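# Why circles turn up everywhere

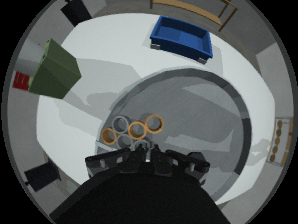

One reader from Skurnport wrote in to ask why manhole covers, plates and coins are nearly always round, and whether a square would do the job just as well. A square would do some of those jobs. It would do others badly.

## What a circle is

A circle is a closed line on which every point is the same distance from the centre. That distance is the **radius**. A line straight across, through the centre, is the **diameter**. It is twice the radius.

The distance all the way round is the **circumference**. Divide it by the diameter and you get a number called pi, a little more than 3.14. The answer is the same for a coin and for a lake.

## Getting the most inside

Take a loop of string 400 centimetres long and lay it flat.

- As a square, each side is 100 centimetres. The space inside is 10,000 square centimetres.
- As a circle, the space inside is more than 12,700 square centimetres.

No other shape made from the same string holds more. A round field needs less fence than a square field of the same size. The sheep pens at Cunik are round for this reason.

## Not falling in

A square cover can be turned on its edge and dropped through its own hole, as the hole is wider from corner to corner than along a side. A round cover has the same width in every direction. With a small ledge under it, it cannot drop through. The town of Erkska has 3,662 drain covers, all of them round.

## Where circles do badly

Circles do not fit together without gaps. Squares do, and so do hexagons. Floor tiles are seldom round.

## Try it

Measure round a tin with string. Measure across the top. Divide the first number by the second.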